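Lirano Code

The Lirano Code, known in full as the Lirano Code of Practice for Hand-Held Gripper Work, is a set of voluntary rules for people who teach robots household and office tasks by carrying a gripper in the hand. It covers the preparation of a room, the care of the gripper and its printed markers, the handling of cloth and other soft goods, the privacy of people nearby and the keeping of notes. The current edition has 71 clauses spread over 4 parts, and it is usually read alongside a much shorter card, the Flitbridge Sheet, that hangs on a hook near the door in a good many workrooms.

The code is named after Lirano, the workshop where it was first drafted, and it is looked after today by an informal circle of teams with Siddiqui acting as the publisher. It has no legal force anywhere. A team says it follows the code or it doesn't, and apart from an optional peer visit there is no certificate, sticker or badge to go with it (a matter that has been argued over at some length, see Criticism below).

Background

In hand-held work a person holds a gripper much like the one a robot arm would carry, with a camera looking out past the fingers, and simply does the task: picks up the towel, moves the cup, closes the drawer. What the camera sees and how the gripper moves are kept together and used later to train a robot. The attraction is that a gripper in the hand can go nearly anywhere a person can go, into kitchens, spare offices, hallways and laundries, and the trouble is exactly the same thing. Older rules for robot cells take it for granted that there is a fence, a marked floor and a machine bolted down in the middle. Somebody walking backwards through a shared office with a gripper in each hand has none of these, and is quite likely to be looking at the fingers instead of at the chair behind them.

The first draft was a few pages long and dealt almost wholly with tripping. Rhys Paewai, who edited it, wrote in the preface that the pages had grown out of a list of things people kept saying to each other across the room, and that it seemed kinder to write them down once than to go on shouting them. The second draft added markers and calibration, and the part on privacy came in with the third, after a long exchange of letters with the team at Kurkergate. That exchange is still printed at the back of every edition and is, by general agreement, the most readable thing in it.

Scope

The code applies to work done with grippers held in one or both hands, indoors, in rooms that are used for something else at other times. It leaves aside powered arms, mobile bases and anything worn on the body. Outdoor work was considered for the current edition and put off, largely for want of anyone who had done enough of it to write the clauses.

Part A: The room

Part A asks that a room be walked through before any gripper is picked up. The person doing the walk looks for leads on the floor, wheeled chairs that may roll, fans and other things with moving blades, low tables with sharp corners, and anything hanging at head height. Leads should be run along a wall or taped down along their whole length. Wheeled chairs may stay where they are if they belong in the task, but they are to be pushed in or have their castors locked when the carrier will be stepping backwards. Standing fans may be left running, though the code asks that their bases be kept well out of the walking path and that loose cloth be kept away from the guard.
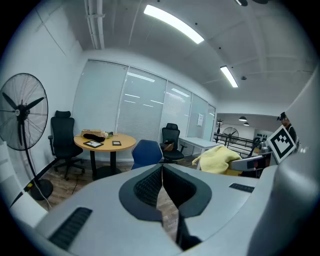 A hand-held gripper in a small office, with the floor showing between its fingers.

A point that newcomers often find surprising is that Part A does not want the room tidied. An earlier wording asked for "a clear and orderly space", and teams took this so much to heart that every table in their recordings was bare, and the robots trained on them were quite lost when they met a real table with a box and a bag and yesterday's post on it. The present wording separates clutter that can hurt a person from clutter that is merely ordinary life, and asks that the second kind be left in peace. Belongings may be moved only with the owner's say-so, and should go back where they were found.

Lighting gets a clause to itself. Blinds are to be set before the session and left alone until it ends, and where a room has glass walls the carrier is asked to check for reflections of ceiling lights from the places where most of the work will be done. The code is fairly relaxed about what is found. Reflections are allowed - they only have to be written down.

Part B: The gripper and its markers

Part B is the most technical portion and also the one that has changed least. It deals with the condition of the finger pads, the fixing of cables, the cleaning of lenses and the printed square markers that let software work out where one thing is in relation to another.

On markers the code is firm. They must be flat, clean and matt. A marker that has curled at a corner is to be replaced and never pressed back with a thumb, and a replacement has to be printed at the same size as the one it replaces, checked with a ruler and not just against the print settings. When grippers are used in pairs, each keeps its own marker for the life of the gripper, and swapping them between hands in the middle of a session counts as the start of a new session.

Cables should be given enough slack that the wrist can turn fully in either direction, but no loop should hang low enough to catch on a chair arm or a drawer handle. Carriers are asked to try the full turn, both ways, before starting. It takes next to no time and saves a great deal of grumbling afterwards.

Pads are inspected at the start and end of the day. Lint is the usual complaint, particularly after towels and blankets, and the recommended remedy is a dry brush. Solvents are discouraged, as are fingernails.

Part C: Soft goods

Cloth has a part of its own, and a rather affectionate one. Towels, blankets, shirts and bags do not keep their shape, and the clauses written for cups and boxes (approach squarely, close fully, lift straight up) turned out to make little sense for them. Part C asks the carrier to take hold of enough fabric to lift without slipping, to let the cloth settle for a moment after the lift, and to avoid helping it along with the free hand unless the free hand is also holding a gripper. Folding tasks should be done at the pace of somebody folding at home.

There is also a clause on obstruction. A bunched cloth held close to the fingers can hide much of what lies ahead, both from the camera and from a carrier who has got into the habit of watching a small screen. Whenever a cloth is being carried across a room the carrier must look up and walk by eye, and a second person, called the minder, may give short spoken warnings such as "chair left" or "step". The minder is asked to stand where the carrier would expect to find them and to stay there.

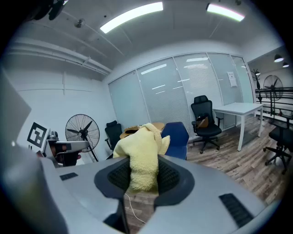 Ghazala Rajput objected to the minder clause when it was first circulated, saying that a warning called out in the middle of a carry makes people flinch and that the flinch ends up in the recording. She would have preferred that the carrier simply stop, look and go on, and that the pause be kept in with everything else, given that a robot which learns to pause with its arms full has learned something useful.

The circle did not drop the clause, but it softened it. Minders went from being required to being optional, and a note was added that pauses are to be treated as part of the task and never trimmed. Most teams seem to have ended up somewhere between the two positions, with a minder for the first few carries in an unfamiliar room and none after that.

Part D: People and notes

The last part covers anybody who may be seen or heard. People working in or passing through the area must be told beforehand, in plain words, what is being recorded and who will be able to look at it. They may ask for a stretch to be deleted without giving a reason, and the request has to be honoured before the day's recordings leave the room. Screens, letters and whiteboards are treated in the same way as faces.

Notes are kept for each session. The code gives a short form that can be filled in with a pencil, and asks for the room, the task, the grippers used, the state of the blinds and lights, and anything odd. Failed attempts are kept and marked as failed. A dropped towel is a perfectly good recording of a dropped towel, as the commentary to this part puts it, and it only does harm when it is filed under something else.

Breaks are dealt with here too, somewhat to the annoyance of readers who look for them in Part A. A carrier using 2 grippers should put both down at each change of task, shake out the hands and have some water.

The Flitbridge Sheet

Few people carry the whole code in their heads, and the Flitbridge Sheet was made for the rest. It fits on one side of a page and keeps to the things that are checked at the door: floor, blades, blinds, markers, cable turn, pads, people told. It was drawn up separately and later adopted with small changes. The sheet is reissued each May, often with nothing altered except a word or two, and old copies are meant to be taken down, although plenty of them stay up for years.

Criticism

The commonest complaint is that the code is long for something voluntary. Smaller teams have said that Part B assumes a spare gripper and a decent printer, and that the notes required by Part D take longer than some of the tasks they describe. Others have argued the opposite case, that without any outside check a team can claim to follow the code while doing little more than hanging up the sheet. Peer visits, in which one team spends a morning watching another at work, were brought in as a partial answer. They remain optional, and the visited team decides whether the findings are shared.

A smaller dispute concerns the word "carrier", which some find clumsy. "Operator" and "demonstrator" have both been proposed and both voted down, the first for sounding like a machine tool manual and the second for sounding like a protest.

See also

Learning from demonstration
Fiducial marker
Parallel gripper
Workroom safety
Flitbridge Sheet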